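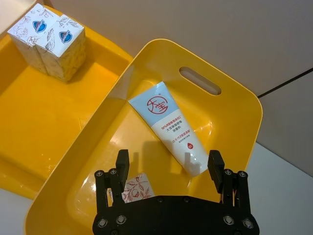 Looking after the picking cell: gripper pads, bins and the weekly check

19 Feb 2020

The Zilumley picking cell has been on its new maintenance plan since the start of the year, and a few people on the late shift have asked what gets done to it and when. This item covers the gripper end. The conveyor and the guarding will get their own notes in the May issue.

The cell picks small packaged goods out of yellow plastic bins: tubes, cartons, anything that fits between two fingers. Tubes cause most of the trouble. The crimped end is flat and the cap end is narrow, so where the fingers close matters. When a tube lies diagonally on the bin floor, the fingers should open fully before going down and come in across the body of the tube, well away from the cap. Upright cartons are easier, though two standing side by side and touching leave no room for a finger between them. Put a gap between them when you load a tray.

Pads

The fingertip pads are inspected every 200 cycles during setup work and once a shift in normal running. Wipe them with a damp lint-free cloth. Don't use the orange degreaser from the Usodgate cabinet, which leaves a film. Change both pads together, even if only one looks worn. A new pad against an old one closes off center, and the tube turns as it lifts.

Fingers and linkage

Every 2000 cycles, stop the cell, lock it out and move each finger by hand through its full travel. It should feel the same all the way. If one side drags, look for bits of label or carton dust around the joints before reaching for any tools. A soft brush clears most of it. No oil on the joints. We tried it in the fall and it collected dust within a day.

Check the hex screws on the mounting plate at the same stop. Use the torque driver kept on the cell, and put a fresh paint mark across any screw you have had to tighten. If the same screw needs tightening two weeks running, write it up and leave the cell locked out until Babalola service has looked at it.

Wrist camera

Clean the lens with the dry cloth in the clear pouch. The glossy sides of the bins throw back a lot of light, and a smeared lens makes that worse. The overhead lamp should stay at the position marked on its arm. If picks start missing on one side of the bin only, check the lamp before you touch the calibration.

If the camera has been knocked or removed, run the full calibration from the Wustement panel. It takes 30 minutes and the bin has to be empty. The routine is number 134 in the menu. The short version next to it does not reset the finger offset and should not be used after a pad change either.

Bins

Throw out any bin with a cracked rim or a bent handle cutout. A bin that sits at a different angle from the one taught will put the fingers into the floor.

Log sheets are in the blue folder on the side of the control cabinet. Please fill in the cycle count as well as your initials.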